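Workshop tips: keeping the folding cell gripper in order

The Uvutier two-finger gripper on our folding cell handles cotton garments all day, and lint is its main enemy. Clean it at the end of every shift with the air off and the arm parked.

Brush lint out of the finger joints with a dry nylon brush. Do not blow it out with compressed air, which drives fibers into the pivots. Wipe the finger faces with a lint-free cloth and isopropyl alcohol. 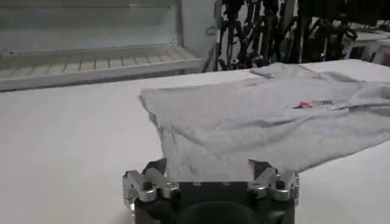 Check the finger screws every 1,440 cycles. Mark each head with a paint pen so a turned screw shows at a glance. If one has moved, take it out, clean the threads, and refit it with medium threadlocker. Leave it 12 hours before running the cell.

Wipe the table at the same time. Grit under a shirt snags the hem and scuffs the fingertips.

The wrist camera lens gets a microfiber cloth only. If picks start landing short after cleaning, rerun the hand-eye calibration before touching the grip settings. Ours takes 13 poses.

Cable ties on the arm: snug, never tight. Bend each joint to its limit and look for strain at the connectors.

Spare finger pads are in the Sinaga drawer, bin 129.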